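**Garnomwood demonstration set – progress note for Remedios Llorente, 19 Aug 2025**

We have 237 usable demonstrations against a target of 400. I would not read much into the total. Another 124 were rejected, mostly for late starts, and Cheng-en Chung thinks our labelling is still too generous.

Many recordings spend their opening on views like this one, with the fingers slightly open and nothing between them. I doubt the model learns much from that.
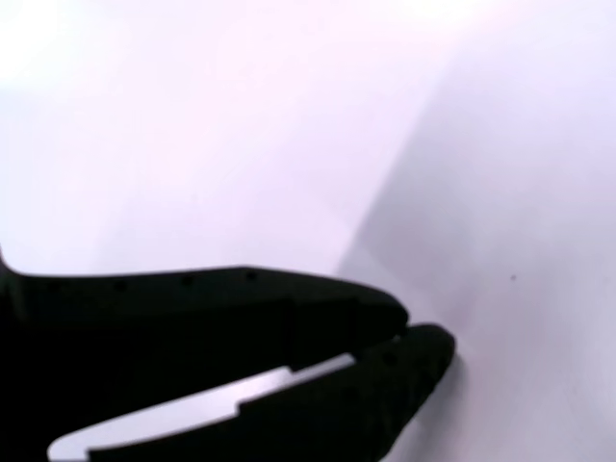
## Before we collect more

- Trim the idle openings and retrain.
- Ro-un Geum to relabel the June batch.
- No extra operator hours until both are done.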